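Diary, October, evening

Back from the second visit to look at the two-arm kit. I want to get this down while I still have it in order, as the quote is only good until the end of the month and I have to write something for work anyway.

Got to the Rarnmont building a little after nine. Sorkanik has the ground floor there. The first visit was all slides and a bench demo that they had obviously run many times before, so this time I had asked to spend the day with the thing and bring my own list of tasks. They agreed to that without any fuss, which I put down as a point in their favor.

What we would be buying is the tabletop package they call the Cloltum. Two arms, grippers, a small camera at each wrist, the control box, and a year of support. The gripper pads are an extra line on the quote, and so is the training time beyond the first two days. Our use for it is dull work. We test packaging and small household goods, and a lot of what we do is pick something up, press it, wipe it, put it back, and write down what happened. If an arm can do the picking up and pressing for a few hours a day, that is a few hours someone can spend on the writing down.

The morning went to setup. I had asked to do it myself from the printed guide, with their people only stepping in if I got stuck. I got stuck twice. Once was at the network step, where the guide shows a menu that the current software no longer has. The other time was calibration. The guide says it takes 30 minutes. It took me 58, and part of that was repeating the left side after I had entered the table height in the wrong box. The screen let me enter it without a warning. I mentioned that and they wrote it down.

Once it was running I liked it better than I expected to. The arms are quiet. I could hold a normal conversation standing next to the table. The stop button is large and in a sensible place, and after a stop the arm stays where it is and does not sag.

Before lunch I did the basic handling tasks. Boxes, a jar, a bottle, a roll of tape. The boxes were fine. The jar was fine once I lowered the grip force. The roll of tape gave trouble every time I laid it flat, and I ended up standing it on its side, which we could do at our place too but would have to remember.

Lunch was a sandwich from the machine in the lobby. I ate it in the car and called the office. They wanted to know the price again.

The afternoon was for thin objects and paper cups, which matter more to us than the boxes do. Thin things are where the last system we tried fell down. That was the Levchenko unit, which had hard metal jaws, and anything slender would roll between them as soon as it touched something. The pads on this one are soft enough to give a bit, and the support engineer said they can be changed without removing the gripper. I asked to do a change myself and managed it, though I needed good light and my reading glasses.
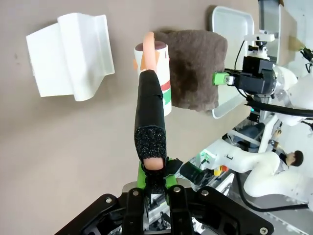
Wrist camera view, afternoon session. Green pads holding the slender piece upright, paper cup and folded towel on the table.

I spent more time on the wrist view than I had planned. It is the part of the package I had cared about least, and by the end of the day I thought it was the part our people would use most. From where I stand at the table I can't see what the pads are doing, because the gripper plates are in the way. On the wrist view the pads are right there. The drawback is that the gripper itself takes up a large share of the bottom of the picture, so anything low and close in is hidden. I asked if the camera can be tilted. It can, by a small amount, but then calibration has to be done again, and after this morning I wasn't eager.

I ran paper cups on and off until four. At the default grip force the sides went in. I turned it down in steps until a cup could be lifted and set back with no dent I could see. The setting is stored per task and not per object, so if we have five sizes of cup we would need five tasks, or we would have to change the number by hand. That will annoy people. They said object profiles are coming in a later version. I wrote "later version" in my notes with no date next to it since they didn't give one.

Wiping with a towel was the weak spot. The arm will take hold of a folded towel well enough and drag it across the table, but the fold opens up as it goes and it doesn't notice. A person would stop and refold. I tried thicker folds and slower speeds. Slower helped some. I would not buy it for wiping, and I'll say so in the write-up.

Cables are the other thing I want to remember. There are a lot of them, and they are thick. I had pictured the kit on the bench by the window, and I now think that bench is too shallow. We would need clear space behind the table for the arms to swing and somewhere for the cables to go where no one walks. I should measure tomorrow before I say anything about where it would fit.

Questions I asked at the end, with the answers as I got them:

Spare pads come in packs and are kept in stock here.
A wrist camera can be swapped on site by us, but a gripper has to be shipped back.
Support is by phone on working days, and the line closes at five.
The extra training is $3,000 and can be done at our place.
A rental is possible, with a minimum of 2 months, and part of the rent comes off the price if we buy after.

I hadn't known about the rental. It wasn't on the quote or in the slides from the first visit, and I only heard of it because I asked what happens if we change our minds. I think that is the way to go. Rent it, put it on cups and boxes, leave the towels alone, and see who in the lab is still using it after the first few weeks. If it ends up under a cover in the corner we have lost some rent and no more than that.

Left at a quarter past five and hit all the traffic. My shoulders are sore from leaning over that table. I didn't notice at the time, but the table is low, and I was bent over it for most of the afternoon. Add that to the list - ask if the stand can be raised.

Still to do: measure the bench, check the floor outlets, ask for the rental terms in writing, find the old notes on the Levchenko so the two can go side by side in the report. Also return the visitor badge, which I have just found in my coat pocket.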